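2 min read

Shufen Jiang to host second season of Tustwood

Shufen Jiang will return as host of the home renovation series Tustwood when it comes back in August. The network confirmed the booking this week, along with a longer run of 17 episodes.

Jiang, who trained as a dentist before moving into television, joined the program midway through its first season. She has also done guest spots on the cooking show Lelden and voiced a minor character in the animated film Ibarra.

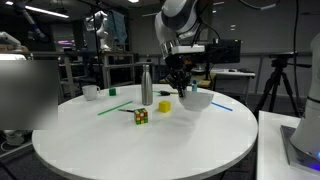 A white bowl and a small light-blue bottle on the round table.

Her co-host will be Xinyi Cui, best known for playing the neighbour in the hospital drama Vuvon. Cui left that show after three years. She told viewers at the time that she wanted to try work without a script, and she has since presented two travel specials.

The pair have worked together once before, on a charity telethon that ran for roughly 19 hours. Jiang said they took turns sleeping in the makeup room and got along well enough to swap numbers.

Filming has started and will go on through the winter. The theme colour of the set has been changed from grey to green.

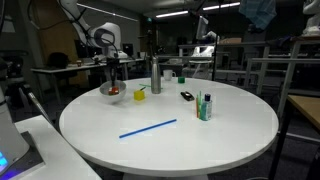 Where to watch

Tustwood airs at 7:30 p.m., with a repeat the following morning. Season one is still available to stream.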